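Open day at the Kultov lost property store

Last updated: 25 Dec 2023
5 min read

The regional transit operator Nouri opened its central lost property store at Kultov to visitors in December. The tour covered intake, cataloging, storage and disposal.
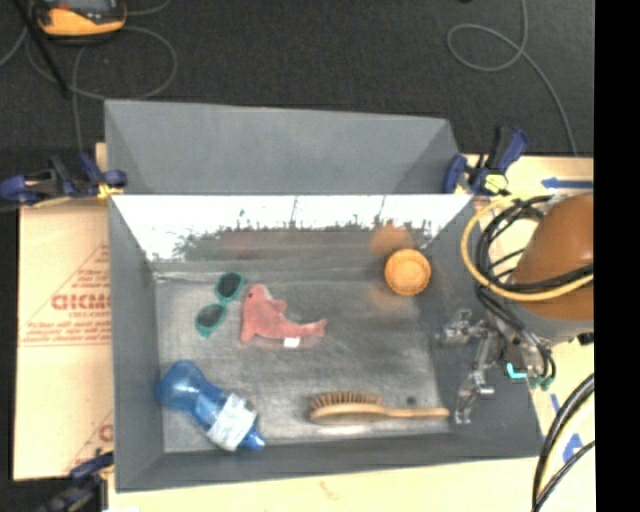

Teal sunglasses, a pink plush dolphin and other small articles in an open gray bin.

The store occupies the ground floor of a former parcels building on the east side of the Kultov bus yard. It handles articles found on the bus network, the Birville tram line and the shared waiting rooms at Zatau. Before the move, each location kept its own cupboard and its own paper ledger. A passenger who changed from a bus to a tram had to ask twice, and the two ledgers used different words for the same thing. An umbrella recorded at Birville under "umbrella" would be entered at Zatau under "rainwear." The main purpose of the central store is to put everything into one list.

Articles arrive in sealed sacks on the late staff shuttle. Every sack carries a tag with the depot code, the vehicle or room number and the end time of the shift. Drivers don't write descriptions. This was a deliberate change: under the old system the driver's note was often the only record, and it was written at the end of a shift in poor light. A sack with a missing tag is still accepted, but its contents are entered with an unknown origin and drop to the bottom of the search results. The staff regard this as a weakness and are testing tags that are printed at the start of the shift and stay attached to the sack.

Intake volume on a normal day is 245 articles. Heavy rain raises it, mostly through umbrellas, and the start of the school term raises it again through lunch boxes and gym bags. December has a different profile. Single gloves dominate, followed by scarves and shopping bags with the receipt still inside. Receipts are useful because a claimant can usually name the shop and the day of purchase.

At intake, articles are divided by how they must be kept. Food and open drinks are discarded the same evening. Damp textiles go to a drying rack before they are tagged, after an early batch of sweaters grew mold in closed bags. Cash, cards and identity papers go to a locked room that wasn't part of the tour. Phones and laptops are switched off where possible and stored in a ventilated metal cabinet. Loose batteries are kept in a sand-filled container by the outside door.

The cataloging system has 37 categories. The number was reached by cutting down a longer list inherited from Birville, which had separate entries for walking sticks and hiking poles and no entry at all for earphones. Each record holds a category, a main color, a second color if there is one, a size band, the origin and a free text line. The free text line isn't visible to the public. It holds the details a claimant is expected to supply without prompting, such as a scratch, a name inside a collar or a repair.

Color turned out to be the hardest field. The intake desk is lit by neutral white tubes, while the old cupboards had yellow bulbs, and records copied across from the ledgers contain many browns that are plainly red. A printed color chart is now fixed to the desk. It uses everyday color names only. A claimant searching for "blue" is shown blue, teal and purple together, which lengthens the list but has reduced the number of failed searches. Staff said the same approach was tried with size and abandoned, as people's memory for size is fairly good.

Storage is on fixed shelving, arranged by week of receipt and then by category. Visitors asked why it isn't arranged by category first. The reason given was disposal. When a week expires, the whole bay can be cleared and reused, and nothing has to be picked out from among newer articles. The cost is a longer walk when a search covers several weeks. The aisles are wide enough for a cart but not for two carts to pass, and a one-way direction is painted on the floor. The paint has worn off at the corners.

Umbrellas are the exception. They hang from rails at the back of the hall in order of arrival, handle up. The return rate for umbrellas is the lowest of any category. The highest is for keys, which surprised several visitors, myself included. The explanation offered was that people notice missing keys at their own front door and call the same night.

Articles are kept for 13 weeks. Reading glasses in usable condition then go to an optical charity, clothing to a textile merchant, and books to the waiting room shelf at Zatau. Items with a resale value are auctioned in mixed lots at Birville. The proceeds cover the shuttle and the sacks but not the wages. Electronic devices are never auctioned. They are wiped if they can be wiped and otherwise sent for shredding with a certificate for each batch. The certificate format was on display and lists serial numbers only.

Collection is at a counter on the street side, with a separate entrance from the yard. There is a handling fee of 2 dollars per article, waived for medical aids, school bags and anything belonging to a child. Claimants may have articles sent by mail at their own cost, except for liquids and batteries. The counter has a hearing loop and a lowered section. The ramp outside is steep at the lower end, and the handrail stops before the steepest part.

Some points from the question session are worth recording. The public search form doesn't show pictures, to prevent false claims. Records are deleted when the article leaves the building, whatever the reason, so a late claimant can't be told whether an article was sold or returned. Several visitors objected to this. The answer was that the retention rule was set together with the privacy notice and both would have to be changed at once. There is no plan to do that before the ticketing system is replaced.

The tour was well paced, though the hall was cold and the group had to stand close to hear over the drying fans. A printed plan would have helped in the shelving area. The next opening is planned for spring, when the Zatau cupboard will have been emptied and its remaining ledgers transferred. Places are booked through the counter at Kultov.

18 shares
3 comments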